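Gallery: the grey bin and the coloured pieces

The Pasum workshop keeps its coloured pieces in metal bins. This page was put together on 3rd November for people who want to see the bins before coming in to use them.
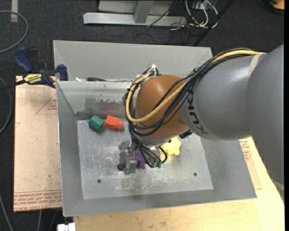 The bin

Rectangular grey metal with sloping sides. The bottom panel is flat and a paler grey, with two small dark holes in the lower part, one to the left and one to the right.

The whitish marks on the panel are scratches and scuffs. We don't repaint the bins. Paint chips end up among the pieces and are a nuisance to pick out.

The pieces

Near the upper left corner of the floor is a dark green block with flat faces and a roughly hexagonal outline. There are purple plastic parts closer to the middle, one large and angular, the other small and rounded.

The sets come from Skalum in mixed colours. If you are matching a shape to the list, go by outline first, as two greens from different orders are rarely the same shade.

Sizes

Our standard bin is 600 mm long and 530 mm wide, measured across the top. The floor is smaller on account of the slope. Bins from the older Drestero order are a little shallower and are kept on the bottom shelf.

Care

Wipe the panel with a damp cloth and dry it before the pieces go back in. Scouring pads leave more marks. Pieces can be washed in warm water with a drop of washing-up liquid.

More pictures

The Ugwu trays and the lidded boxes will have their own page in January. Until then, ask at the front desk for the printed sheet, which has the same sizes and the full list of shapes.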